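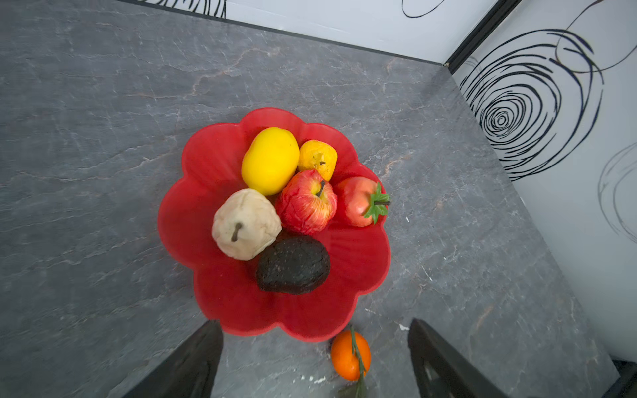 Cremilda Leite wanted the grip torque lowered again before the next run. Jamshid set it to 14 and restarted the arm controller on the kitchen floor.

The log for Monday stood at line 911. He entered the new value and ran the pick routine.

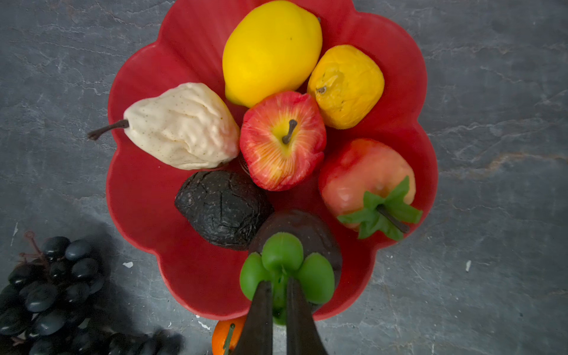

*Green pepper, between the fingers.*

"Hallico's default was higher," he said.

"Hallico never bought fruit," said Cremilda.

He changed the target to the bare plate and loaded the wide approach.

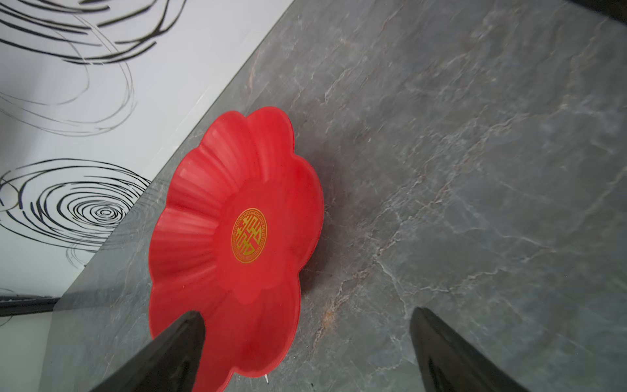
The wrist offset was still wrong by four. He typed the correction and left the fingers open.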